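Sorting Small Hardware Into a Divided Box

Workshop tips, updated 23 August 2025

Most of us keep screws, washers and picture hooks in the bags they came in. The bags split, the labels fall off, and by the next repair you are buying another packet of something you already own. A flat plastic box with dividers fixes most of this for very little money. These are the steps I use when I set one up.

Empty the drawer first. Tip everything onto a tray or an old baking sheet with a rim so nothing rolls onto the floor. Pull out the things that are not hardware at all, such as pen caps, dead batteries and bread ties. Bent nails and stripped screws go in the scrap can.

Sort by what the part does, then by size. Wood screws in one pile, machine screws in another, wall anchors in a third. If you sort by size first you end up with a pile of short things that have nothing to do with each other.

Decide what deserves a compartment. A part you use twice a year does. One odd bolt from a bed frame does not. I put the odd pieces in a jar marked Modmont, after the shelf unit most of them came from, and I look there when something needs a spare.

Wipe the box out before you fill it. New ones often have plastic dust or little shavings in the corners. A dry paintbrush gets into the small squares better than a cloth.
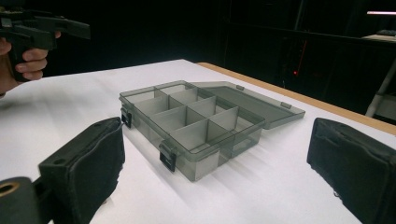

Set the box on a level table with the lid folded all the way back, and fill it from the rear row forward so your sleeve does not drag through the full compartments. Stop a little short of the top of the dividers. Overfilled compartments are the usual reason small parts end up mixed, and a long screw lying across a divider will keep the lid from closing.

Check the gap under the lid. Close it, hold it shut and tip the box gently to one side. If you can hear washers moving a long way, they may be slipping over the dividers. A piece of thin craft foam cut to fit inside the lid will stop it. Cut it slightly small and hold it with two dots of double-sided tape.

Put the heavy parts near the hinge. Wall anchors and felt pads can go in front.

Labels. Tinted plastic makes it hard to tell a number 6 screw from a number 8 with the lid closed. Paper labels inside the lid work if you draw the same grid as the compartments. Remember that the lid flips over, so hold the paper against the closed lid when you mark it.

Do not try to store everything. If you bought a carton of 1000 drywall screws, leave them in the carton and put a handful in the box. The same goes for the 300-piece nail assortments.

Carry it flat, with a hand under the base. Do not trust the latches with a full load of steel. If a latch gets weak, a wide rubber band around the box will hold until you replace it.

Keep the box near where you work. Mine was in the hall closet until May, and I kept walking past it to dig in the drawer. It now sits on the shelf over the bench, next to the tape measure and the wood glue.

Next page: cleaning rusty hinges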